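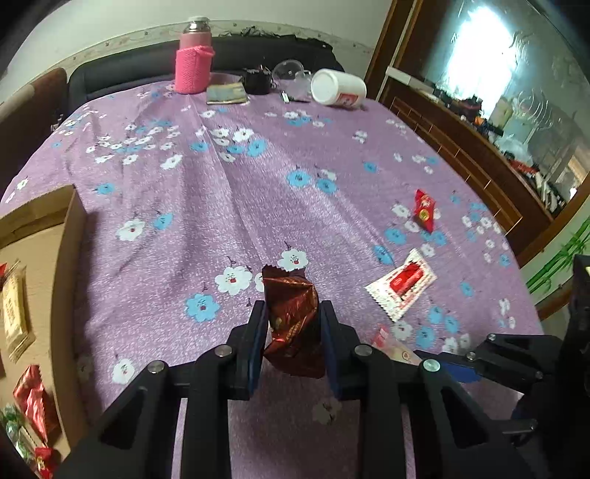
**Ticket 566: café till drops its connection to the card reader**
Opened by: Merike Paulauskas
Status: open (sort of)

Right, starting this as a log so I stop repeating myself on the phone. The till at the Fomdale café keeps losing the card reader. It's the Markomen one we got in September, the white one, not the old one in the drawer. It'll take payments happily all morning and then around the lunch rush it says "Reader not found" and sits there sulking while the queue looks at me.

**First go**

Turned everything off and on again, obviously. Reader came back straight away, took two coffees and a cheese scone, then vanished again. Swapped the charging lead for the one from the office. Same thing.

Rang Wellberg support and got Ignacio, who was lovely and very patient. He had me forget the reader in the Bluetooth menu and pair it again from scratch. You have to hold the side button for 4 seconds, and if you let go early it turns itself off, so that took me a few tries! It worked for the rest of the afternoon and I thought we'd cracked it.

**Second go**

We hadn't. Gone again by half twelve.

Laimutė reckoned it was the microwave, and I did laugh, but she stood there and ran it with nothing but a mug of water in it and the reader dropped out. Ran it again and the reader was fine. So make of that what you will. I've moved the reader to the other end of the counter, by the cake stand, and it does seem a bit happier there.

Things I've checked so far:

- battery (full, or it says it is)
- software update on the till: done
- software update on the reader: stuck at "preparing", tried twice
- Wi-Fi, which is fine, Rocío was watching videos on it the whole time

**Sat 28 June**

Busy one, what with the plant sale next door. Lost the reader three times before two o'clock. One poor man had a £3.40 payment say "declined" on our side and "approved" on his phone, so I wrote his number on the order pad and let him go. Can somebody look whether that went through? I don't want to have charged him twice, he only wanted a flapjack and a tea.

Ignacio rang back and thinks the stuck update is the real problem. He says the till keeps a list of old transactions and if it goes over 1,000 the update won't start (why would anyone build it like that?). I've cleared out the old ones and it's now showing 300, and "preparing" has turned into "downloading", so fingers crossed.

**Still to do**

- Edgars to check the flapjack payment
- me to leave the reader plugged in overnight and see if the update finishes
- ask Christodoulou if their spare is still going, just in case

Please don't close this one until we've had a full lunchtime without it dropping out.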